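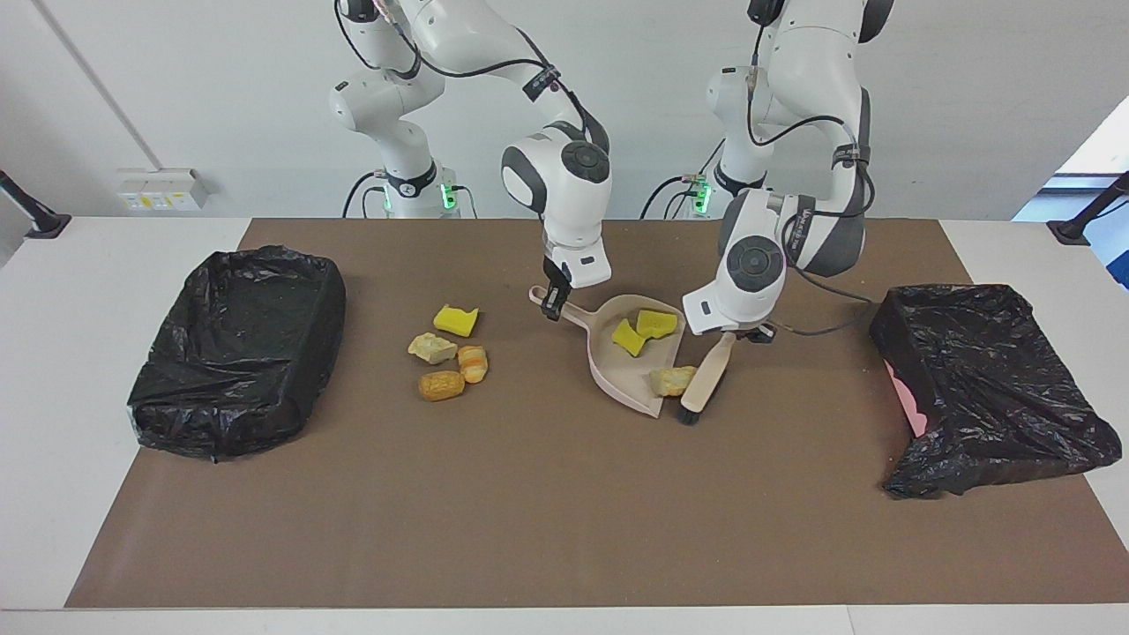

Photo: Nurhan Bayram

The Number 76

My aunt Gülizar left me her flat in Trunau, two rooms over a shoe mender's, and I went out in October to clear it. I'd met her twice. Mum said take a weekend, it's only cups and coats, so naturally I was there for ten days (I'm slow, and I read everything).

It was the bus tickets that got me. She'd kept them in a biscuit tin, all for the 76, all stamped for Maller, which is the end of the line and has a pond and a closed hotel. What was she doing in Maller? I asked Tsegereda across the landing and she went pink and offered me soup.

So I put on one of the coats, the green one, and caught the 76 myself. The driver looked at the coat, then at me, and didn't ask for my fare. At every stop somebody got on and nodded. I nodded back – what else can you do?

At Maller an old man was waiting by the pond with two folding chairs and a flask. He'd got halfway to his feet before he saw my face.

"You're the niece," he said.

I said I was. He sat down again, and after a while he opened the other chair, and I told him what I knew, which took no time at all. Then he told me about her until the last bus.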